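Wonero verlängert Partnerschaft mit dem Hallenfußball-Turnier in Henent

Henent, 6. Januar 2020 – Der Sportartikelhersteller Wonero bleibt Hauptpartner des Hallenfußball-Turniers in Henent. Der neue Vertrag wurde am Wochenende von beiden Seiten unterschrieben und gilt für drei weitere Spielzeiten. Er umfasst die Ausstattung der teilnehmenden Mannschaften, die Bälle für alle Spiele und erstmals auch die Förderung der Jugendrunde.

Das Turnier findet in diesem Jahr im April statt. Gespielt wird wie gewohnt in der Gallardo-Halle, die 840 Sitzplätze hat. An zwei Tagen treten zwölf Mannschaften aus der Region gegeneinander an. Titelverteidiger ist der SV Orby, der das letzte Finale nach Verlängerung gewonnen hat und auch in diesem Jahr seine Teilnahme schon bestätigt hat.

Die Zusammenarbeit zwischen Wonero und dem Veranstalter besteht seit fünf Jahren. In dieser Zeit hat sich das Turnier von einer Veranstaltung für Vereine aus der Stadt zu einem festen Termin im regionalen Fußballkalender entwickelt. Im vergangenen Jahr wurden in den beiden Tagen 89 Tore erzielt, das ist die höchste Zahl seit der Gründung.

Mit dem neuen Vertrag wird auch das Reglement in einigen Punkten geändert. Die Gruppenspiele dauern künftig zweimal zehn Minuten, die Halbfinalspiele und das Finale zweimal zwölf Minuten. Bei Gleichstand nach der Gruppenphase entscheidet zuerst der direkte Vergleich und danach die Tordifferenz. Jede Mannschaft darf bis zu 14 Spieler melden. Die Meldeliste muss spätestens eine Woche vor dem ersten Spiel bei der Turnierleitung vorliegen.

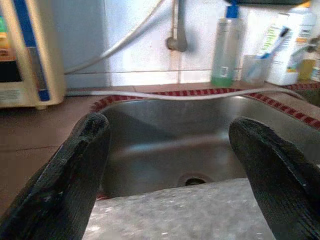
Neu ist ebenfalls die Jugendrunde, die am Samstagvormittag vor den Spielen der Herren ausgetragen wird. Sechs Mannschaften der Altersklasse U13 werden daran teilnehmen. Wonero stellt für jede dieser Mannschaften einen kompletten Satz Trikots zur Verfügung, welche die Vereine nach dem Turnier behalten dürfen. Das Startgeld für die Jugendrunde entfällt vollständig. Für die Mannschaften der Herren bleibt es bei 100 Euro.

Der Veranstalter begrüßt die Verlängerung sehr. »Wir freuen uns, dass wir jetzt mit Ruhe für mehrere Jahre planen können«, heißt es in einer Mitteilung der Turnierleitung. »Besonders die Jugendrunde war ein Wunsch, den wir schon lange hatten und der ohne Partner nicht möglich gewesen wäre.«

Auch Wonero zeigt sich mit dem Abschluss zufrieden. Das Unternehmen möchte seine Präsenz im Hallenfußball weiter ausbauen und wird beim Turnier einen neuen Spielball vorstellen, der speziell für kurze Pässe auf hartem Boden entwickelt worden ist. Der Ball wird schon ab der Gruppenphase eingesetzt – die Mannschaften erhalten vorher je drei Exemplare für das Training.

Der Vorverkauf der Eintrittskarten beginnt in den nächsten Wochen an der Kasse der Gallardo-Halle und in der Geschäftsstelle des SV Orby. Für Kinder bis zwölf Jahre ist der Eintritt frei. Gruppen ab 30 Personen werden gebeten, sich vorher bei der Turnierleitung anzumelden. Die Auslosung der Gruppen ist öffentlich, der Termin wird noch bekannt gegeben.

Pressekontakt:
Turnierleitung Hallenfußball Henent
Gallardo-Halle, Henent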